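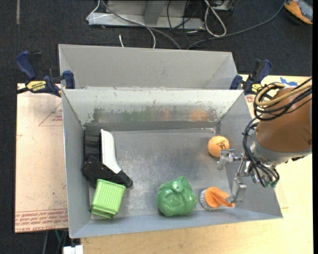
Home | Maps | Items | Quests | Community
2 min read

Ranau Marsh

Ranau Marsh is the second region most players reach in Marnolano, the open-world salvage game, and it's the one I keep going back to even though I finished everything in it ages ago. It sits south of the starting harbor and unlocks once you've repaired the ferry. You can swim there earlier if you bring enough stamina tonics, but the fast travel post won't light up until the ferry quest is done, so I wouldn't bother.

Layout

The marsh is split in 2 by a raised causeway. The west half is shallow water and reeds, good for early crafting stuff. The east half is deeper and foggier, and enemies there run up to level 17 (I went in at level 8 my first time and lasted maybe a minute!). Brison, the only town, is at the north end of the causeway and has a shop, a bed and the quest board.

Getting around on foot is slow. Buy the flat-bottomed skiff in Brison for 350 coins as soon as you can afford it. It handles like a bathtub, but it floats over the leech beds, and those are what kill most new players.

Chests and the Iglesias Key

There are 17 chests in the region. Most are sitting out in the open on little islands, and a handful are underwater and only show up at low tide. Tides follow the in-game clock, so sleep at the inn until dawn and head straight out.

The one everybody asks me about is the locked chest in the sunken chapel. You need the Iglesias Key for that, and it drops from the heron boss on the far east shore. The boss respawns every night, so don't panic if you die or forget to pick the key up. Inside the chest is the Tidehook, still my favorite grappling tool in the whole game. It pulls you to anything made of timber, roofs included.

Changes

The March update moved two of the chests and made the fog a lot thinner on the east side. I miss the old fog a bit, but I can see where I'm steering now. Older maps still show the previous chest spots, so check the date on whatever you're using.

See also: Brison, Leech beds, Tidehook

Last edited 7 September 2023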